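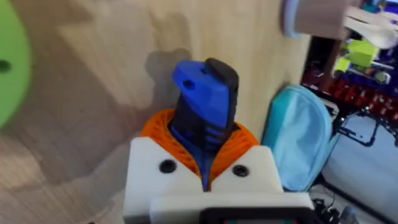
**Thread: Arms on the returns bench, six months in**

**rpichler_ops**

We moved sorting of mixed returns to gripper arms at the Sedari site in November. Two benches, one arm each. Current figures from the shift log:

- 2248 items sorted by arm last month
- 3954 items sorted by hand over the same period
- 6 people on the team, same as before

Headcount did not change. The jobs did. Two people now spend most of the shift clearing faults and re-presenting items the arm has refused. I would like to hear how other sites grade that work, as our pay scale has no line for it.

**gilsoo_j**

We graded it as machine tending at Nowakowski and regretted it. Tending assumes a fixed cycle. Mixed goods have no fixed cycle. Anything with a curved body and a molded grip can be held several ways, and the operator has to know which of them the arm will tolerate. That is closer to a setter's job.

**msobczak**

Disagree. A setter changes parameters and signs for them. Our bench staff press resume and turn the item over. If you pay setter rate for that, the actual setters will ask what they are being paid for.

**gilsoo_j**

> press resume and turn the item over

Who decides which way to turn it? On our line the fault code says "grasp lost" and nothing else. The operator works out the rest.

**k_nedeljkovic**

Vellix bench here, hand tools and household goods. Pace was a bigger problem for us than grade. By hand, people took the easy items between the awkward ones and got a rest that way. The arm takes the easy ones now, so the person gets awkward items all shift. Wrist complaints went up. We rotate every 2 hours and it helped – not completely.

**rpichler_ops**

That matches what I see. Do you rotate onto packing or onto another bench?

**k_nedeljkovic**

Packing. Another bench is the same work with a different chair.

**msobczak**

Rotation I agree with. I still would not touch the grade until you have a written task list. Ask the bench staff to write it and have the setters comment.

**r_urbanczyk**

We did the list at Nostix. It came to more than a page, and half of it was in no one's job description. Grade went up one step, below setter. I can send the template tonight.

**rpichler_ops**

Please do. I will post our version once both shifts have been through it.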